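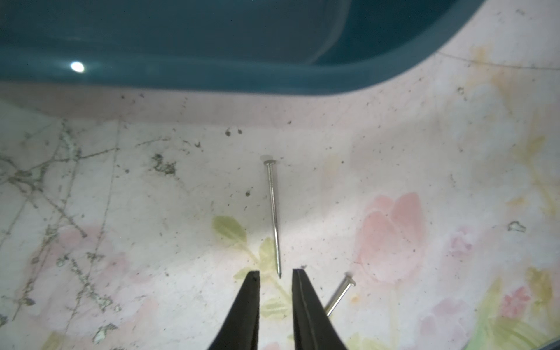

Publicar un artículo en Nummont - guía del vendedor, sección 3

1. Entra en Mi tienda > Nuevo anuncio. Título corto, sin mayúsculas seguidas.
2. Estado del artículo: nuevo, usado o para piezas. Si hay manchas o roturas, dilo aqui.
3. Precio. Mínimo 3 euros. Sin coma final o da error.
4. Envío: elige Dusau (hasta 21 kg) o recogida en mano. Plazo normal, unas 60 horas.
5. Guardar borrador. Revisar. Publicar.

Nota: las ofertas por debajo del precio mínimo se rechazan solas. Se cambia en Ajustes > Ofertas.

Precaución: con pujas abiertas no se puede tocar el precio ni el estado. Cancelar el anuncio borra tambien las preguntas de los compradores.

Límite por cuenta: 100 anuncios activos. Para ampliarlo, escribir a Joscha Rothe, soporte a vendedores.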